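Gavetas Grostard de frente abierto: reseña después de un año de uso en la ferretería
Por Aldana Gaete

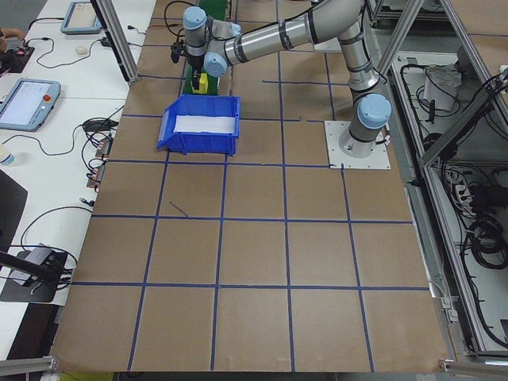
Gaveta azul de plástico con el borde delantero abierto y una hoja blanca dentro.

En julio del año pasado cambiamos el almacén de tornillería de cajas de cartón a gavetas de plástico. El local es pequeño, el almacén está detrás del mostrador y casi todo lo que se vende suelto pasa por ahí: tirafondos, tacos, arandelas, escuadras, bisagras, terminales eléctricos. Compramos 243 gavetas Grostard del tamaño mediano y unas pocas del grande para probar. También teníamos de antes una estantería con gavetas Firnel, así que puedo comparar.

Material y acabado
El plástico es polipropileno, según la ficha del fabricante. Las paredes son gruesas y no se abren hacia fuera con peso. El fondo lleva nervios por debajo y eso hace que deslice bien sobre la balda metálica, pero si la apoyas en una mesa de madera blanda y la arrastras cargada, deja marca. Los cantos vienen bien rematados. En el primer pedido hubo dos gavetas con rebaba en el labio delantero, que quité con un cúter.

El color aguanta. La estantería que da al patio recibe sol por la tarde y no noto diferencia con las de dentro. Las Firnel rojas de esa misma pared sí se han quedado más pálidas.

Capacidad
La mediana la hemos tenido con más de 20 kilos de tornillo de cabeza hexagonal y no se ha rajado. No lo recomiendo, sobre todo por la espalda de quien la baja. Para uso normal la llenamos hasta el labio delantero y no más. Si se pasa de ahí, las arandelas se salen al tirar de la gaveta.

La grande me ha gustado menos. Es profunda y lo pequeño se va al fondo, con lo que hay que sacarla entera para ver qué queda. La usamos para rollos de cinta, guantes y sifones.

Apilado
Se apilan unas sobre otras con un reborde trasero y dos apoyos laterales. Con cinco alturas la columna es firme si todas llevan peso. Si la de abajo está vacía, cojea. El frente queda accesible aunque estén apiladas, que es la razón por la que las compramos. Las Firnel también se apilan, pero el hueco delantero es más bajo y a mí no me cabe la mano con guante.

No son compatibles entre marcas. Lo intentamos y la de arriba queda inclinada.

Etiquetado
Es el punto flojo. La ranura para la etiqueta está en el frente y es estrecha. Las tarjetas que vienen con las gavetas son de cartulina fina, se doblan en una semana y se ensucian con la grasa de las manos. Las protecciones transparentes se venden aparte y no son baratas para lo que son.

Araceli Ayala, mi socia, hizo etiquetas en papel adhesivo y las pegó directamente en el plástico. Al mes se levantaban por las esquinas. Después probamos con cinta de rotuladora Nordin, la de adhesivo fuerte, y esas siguen puestas. Hay que limpiar antes el frente con alcohol. Para lo que rota mucho, dentro de la gaveta ponemos además una hoja con la referencia, la medida y el mínimo de reposición. Queda debajo del género y cuando aparece es que toca pedir.

Limpieza
Agua templada, jabón y cepillo. La grasa de los tornillos sale sin problema. El serrín de los tacos de madera se mete en las esquinas y hay que insistir. No las hemos metido en lavavajillas.

Accesorios
Compramos un juego de separadores transversales. Entran justos y al principio cuesta colocarlos. En la mediana permiten dos compartimentos, y ahí tenemos los tornillos de rosca chapa de medidas seguidas. Con piezas muy finas, como pasadores, algo se cuela por debajo del separador. Para eso volvimos a los cajoncitos Andatton con tapa, que son incómodos de abrir pero cierran bien.

El riel de pared no lo hemos probado. Nuestra pared es de ladrillo hueco y no me fío.

Precio y servicio
Por unidad salen algo más caras que las Firnel. Comprando por cajas completas la diferencia se queda en poco. El pedido llegó en dos entregas, la segunda con retraso, y faltaba una bolsa de tarjetas que mandaron después sin discutir.

A favor: resistencia, acceso con la mano estando apiladas, color que no se va.
En contra: tarjetas malas, tamaño grande poco práctico, separadores que no llegan bien al fondo.

Volvería a comprar la mediana. De la grande pediría solo las necesarias para bultos. Para este otoño queremos pasar también la fontanería, y antes pediré una muestra del tamaño pequeño, que aún no he tenido en la mano.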